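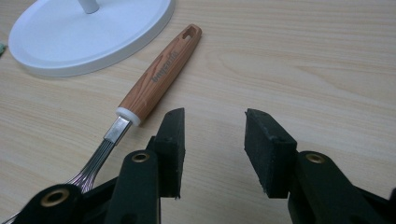
I have been putting off the utensil drawer since November. It was one of those jobs that went on the list every weekend and came off it again by Sunday teatime, usually because the drawer had jammed and I had given up before I'd started. The fish slice was the culprit, most of the time. You had to slide a finger in, press it flat and pull with the other hand, and if you were unlucky the potato masher came up behind it and the whole thing stuck again.

Anyway, this morning (Sun 2 March, bright and cold, washing out on the line for the first time this year) I pulled the entire drawer out of the unit, carried it to the table and tipped the lot out on a towel. There's something very satisfying about an empty drawer. There were crumbs in there that I think came with the house, a birthday candle, two corn holders shaped like corn and the instructions for a Kisero hand blender I gave away years ago.

My method, if you can call it that, was to pick things up one at a time and ask when I'd last cooked with them. The melon baller went straight in the charity bag. So did the egg slicer, the second egg slicer, and a garlic press that has never once pressed a whole clove. I dithered a good while over the Yusof peelers, which come in a set and are all blunt, and in the end I kept one and felt weak about it.

Then there was the wire-headed utensil with the wood-grain handle. It's only a printed pattern, an orangey brown with darker streaks, and it wouldn't fool anybody for a second, but I am very fond of it. It has a long slot in the end so you can hang it up, and a little white collar where the handle stops and the metal starts. I've had smarter ones. I had a silicone one from Silness that was meant to be kind to non-stick pans, and it was so kind to everything that my custard went lumpy. The wood-grain one gets right into the corners of the saucepan and I've never had to think about it, so it stays, and it's having a hook by the cooker from now on instead of going back in the drawer to get tangled up with the tongs.

I rang my friend Farah Sitompul halfway through, partly for a rest. She did her whole kitchen last year and keeps up to 11 utensils out in a pot, everything else in a box on top of the fridge, and if something comes out of the box and gets used it earns its place. I love the idea but I know what would happen here. The box would still be up there when they carry me out.

The oldest thing in the pile was my gran's ladle, which she was given as a wedding present in 1959. The bowl has a dent on one side and it drips down your wrist if you pour with your right hand, so we all learned to do gravy left-handed. That one was never in any danger.

By lunchtime I had a bag for the charity shop, a smaller bag for the tip, and a drawer lined with some leftover wallpaper from the landing. I cut it a bit short at the back, but you can't see that unless you take everything out again, and I don't intend to. The things I use every day are at the front and the rolling pin has gone in with the baking tins, where my husband says he would never think of looking for it. He has never looked for it anywhere, as far as I know.

I did treat myself to a cheese toastie afterwards, standing up, because the table was still covered in bits. Next weekend it's the cupboard under the sink, or possibly the weekend after that, depending on the weather.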